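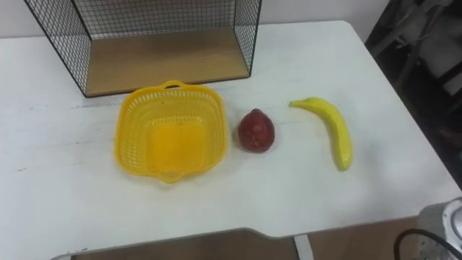
Yellow basket and wire shelf on the white table.

I went up to Kerodside on 20th March for the open day at Stolon, the rehearsal and recording rooms on the old dairy road. I play bass in a wedding band and we need a new place to practice before June, so I had a list of questions with me.

The tour started late. Karine Campbell, the manager, took the first group through the four rehearsal rooms, which are all on the ground floor. Room 1 is the smallest and would be tight for a five-piece with keys. Room 3 is the one we would want. It has a decent PA, two wedges and a drum kit with hardware that stays up. Cymbals and a snare are not included. The carpet is new and the ceiling has been treated, but I could still hear the drummer next door when we stood near the shared wall. With a band playing it probably wouldn't matter.
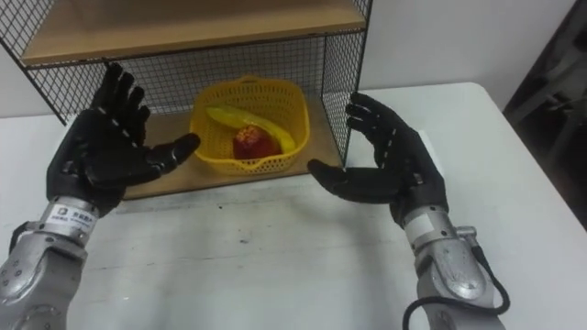 Load-in is from the back lot. There is one step at the door and a ramp that gets put down if you ask. Parking is free after six. My amp weighs more than I like to admit, so I checked the route twice.

The recording side is upstairs and is run by Liette Kennedy. She played us a few rough mixes from a local four-piece called Perron, who tracked their EP there over a long weekend. The drums sounded good, roomy without being washed out. The vocals were recorded in a booth that used to be an office, and it does get warm in there with the door shut. She said they open it between takes. Most of the microphones are ordinary workhorse models, and there is an upright piano that was in tune on the day.

At two o'clock there was a short set in the live room by Suleo, a singer with a guitar and a loop pedal. The room holds 50 people standing and it was full. She did six songs, two of them new, and had to restart one when the loop came in wrong. I liked the last song best, a slow one in waltz time with hardly any effects on it.

Prices, as they were given to us:

- Room 3, one evening a week for a month: $173
- Room 3 with a storage locker: $246
- Full day upstairs with an engineer: $404

The lockers are on the same floor as the rehearsal rooms - deep enough for a bass cab, but I would measure a kick drum case first. There is a waiting list for Tuesday-type early slots, meaning anything before seven, and none for the late ones.

I put our name down for a late slot in Room 3 with a locker. Karine is going to email the contract, and our drummer wants to see the kit before we sign.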